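4.3 Collecting the evaluation set

Read section 4.2 first. The steps below assume that both arms are mounted, the gripper zero has been saved, and the Pearce server is running on the lab network.

The method compares two policies on the same kitchen layouts. Policy A is trained on the base set of 2,000 teleoperated episodes. Policy B starts from the same weights and is tuned on short correction episodes, where the operator takes over partway through a task. The result depends on both policies seeing matching starting layouts, so most of the work is in the reset.

1. Load the layout card for the trial. Cards are numbered in the order they were drawn. Do not sort them.
2. Set the large items against their corner marks. Leave the mat in place between trials.
3. Place the small items: plates, mugs, food. Use the overlay in the Fullum viewer to line them up with the reference.
4. Send both arms to the ready pose and wait for the prompt "hold".
5. Type the instruction exactly as printed on the card. Spelling errors change the result.

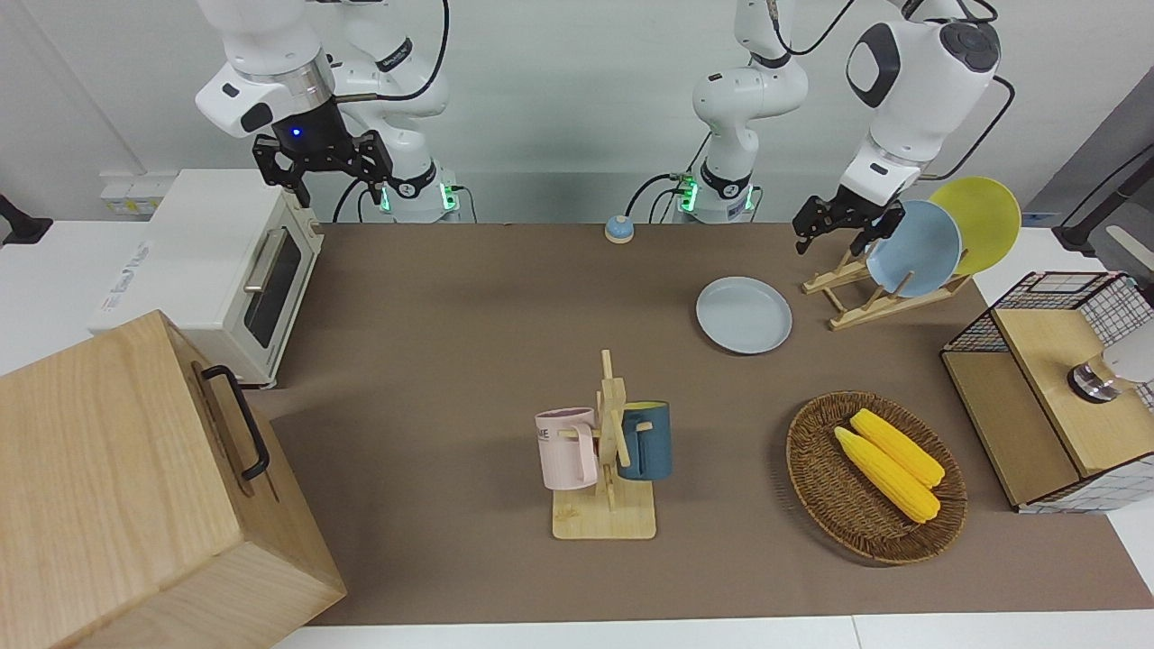
6. Press Start. Keep hands outside the taped line until the trial ends.
7. Stop the trial at success, at a dropped item, or when the timer runs out.
8. Score the trial before touching the table. Enter a stage score as well as pass or fail.

Caution: If the arms come close to each other, use the pedal and not the keyboard. The keyboard stop finishes the current motion chunk first.

Note: "Left" and "right" on the cards mean the robot's own left and right. An operator facing the robot sees them swapped.

Run 20 trials per task for each policy, alternating A and B. Recheck the gripper zero after every 15 trials. In our pilot on the Tultlow task list, B passed more often on tasks with hanging or upright items, and there was little difference on tasks that only moved food. We have 9 tasks in that list, too few to say much about tasks outside it.

If a trial is void (network drop, wrong card, operator in the workspace), mark it V and repeat it at the end of the block. Do not delete the file. The Stimora export script skips V files but keeps them in the log.

Section revised Jul 24, 2020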